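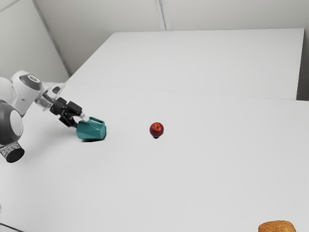
Sverre Wikström recorded most of the new Tornwood album in a rented room above a tire shop in Fagerlund, and he would like it known that the tires are audible. "Track four, second verse. That's an impact wrench," he says. "It was in the right key, so I left it." We talked for an hour over a long white table, and he kept returning to pouring, to water going from one vessel to another, a teal pitcher being more or less his idea of a rhythm section. Tornwood has no drummer. It has had three.

The album, Dadmont, runs at 132 beats per minute from start to finish, including the ballad. "People ask if the ballad feels rushed," Wikström says. "It's a ballad about being late."

The first pressing was 2,000 copies, and 1,505 have sold, a figure he recites with the precision of a man who lives with the rest. "They're in my hallway. I've stopped thinking of it as a hallway."

Tornwood goes back on the road in August, as a duo, with pedal steel and a harmonium bought from a church in Floltum. He hasn't learned to play it yet. "It leaks air," he says. "The church was very open about that."

6/3/20
By the music desk

Recent items
Floltum Folk Weekend: the lineup so far
Five pedal steel records for a slow evening
Review: Fagerlund Brass, live at the depot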